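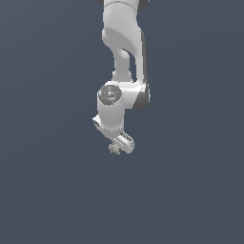 Night shift says the cell still stops dead on them twice a shift and they've quit calling it in, they just hit reset and go back to sorting by hand. So can we please not close this one again.

Ok. Reopened. Pasting what I have, in order, sorry for the mess.

Site: Clatbridge, sort line 2
Cell: Vosis arm, Bimemow controller
Fault: GRIP LOST / HOLD, arm parks, line belt keeps running
Priority: was low, now high
Status: open

Log

6:40 am. Pulled the counter before anyone reset it. 3,396 picks since last clear, 842 flagged grip lost. That is way more than what day shift reported, bc day shift only writes up the ones where the arm parks. The rest it retries by itself and nobody sees.

7:05. Finger pads. Worn on one side, swapped both. Closed the gripper by hand, comes together ok.

7:30. Ran it. Faulted on the 10th pick. Small rough pieces again. Smooth ones fine all morning.

8:15. Compared with the simulation on the Solheim workstation. Sim holds small lumpy pieces at the fingertip no problem, every time. But the sim has one piece, clean background, no belt, no dust, no neighbors. So passing there tells us the path is ok and that's about it. Please stop sending me "works in sim" as a fix.

9:20. Grip force was at 80 percent. Who set this? Not in the change sheet. Put it to 100, retry faults went down, but two pieces cracked. Back to 80.

10:00. Talked to the people on the line. Should of done this first. What they told me:

- when the arm parks the belt doesnt, so whoever is at the pack end has to run over and catch pieces
- there used to be three at that station, now one plus the arm. One person can't catch and pack
- reset is on the far side of the guard, it's a long walk around
- they tilt the feed tray a little so pieces come in flatter. Helps. Not in the work instruction, so they get told off for it

Last one is the useful one. Tried the tilt myself. Ran through to lunch with one park. Pieces land flat, fingers get more to hold on to.

1:10 pm. Shimmed the tray permanently to the angle they showed me. Work instruction draft sent to engineering with the line crew credited.

1:45. Wired belt stop to the HOLD output. Arm parks, belt stops. Tested four times, good. Throughput will look worse on the dashboard. It isn't worse, it's just counting the stops now.

Still open

Second reset button, pack side. Need parts and safety sign off, don't bypass the guard in the meantime.

Retry faults need to show on the shift report, not only parks. Bimemow support has the request, no answer yet.

Staffing at pack end. Not a maintenence item, I know, but I'm putting it here since the ticket is what gets read. The plan said one person because the arm was supposed to need a hand "rarely". Twice a shift plus all the stuff that isn't written down is not rarely. Needs a second person back on nights until the numbers come down.

Night shift: please DO log every stop this week, even if reset clears it. Time and what kind of piece is enough. Paper sheet is clipped to the guard, no login needed.

Will pull the counter again at 6:40 tomorrow. Leaving this open.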